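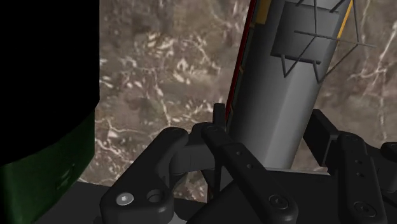 **Figure 3.** Simulated wrist view from the Rorau scene set. The black gripper fills the lower half of the view, with the grey column behind it against the marble texture.

### 4.2 What the wrist view does to the pose estimator

Figure 3 is the kind of input that kept us up at night, so I want to spend a little time on it before getting to the planner. Our estimator, Paltance, was first tuned on overhead renders where the target stands well clear of the arm. Move the viewpoint to the wrist and things get a lot messier! The fingers sit in front of the lower part of the column, the top runs out of view, and what's left is mostly smooth grey with very little for a feature matcher to hold on to.

The thin red stripe on the left is a big help. It gives us one long, strong edge, and Paltance can fit a line to it even when the face next to it is nearly flat in color. The yellow stripe on the upper right is a weaker cue, as only a short piece of it shows. We ended up weighting each edge by its visible length, which sounds obvious now (it took me most of April to try it).

The marble was the real troublemaker. Those bright, jagged veins look a lot like object edges to a gradient filter, and our first version happily snapped to them. We tried blurring, then a bigger filter window, and then gave up and did it properly: we render the known gripper model from the current joint angles, mask it out, and throw away any edge whose two sides have similar color statistics. Most of the veins go away at that step -- not all of them, but enough for the fit to settle.

We ran this over 2000 rendered views. The old pipeline lost the target in 242 of them, and the new one lost it in 77. Nearly all the remaining failures have the same cause, with a finger covering the lower end of the column so that height along the axis is badly constrained. The estimate slides up and down the column while the residual barely changes. You can spot it in the covariance, and we do: when that one axis blows up, Paltance flags the pose and hands it to the planner as a line segment instead of a point.

Ernex, our planner, didn't know what to do with a segment at first. We added a small move that backs the wrist off and looks again, capped at 8 tries per grasp. It's a blunt fix and I'd like something smarter -- picking the next view by expected information, say -- but it was easy to bolt on and it never fights with the collision checker. The mask does depend on good joint angles, so a calibration error shows up as a thin rim of false edges along the fingers. We come back to that with the Hjaltested runs in Section 5.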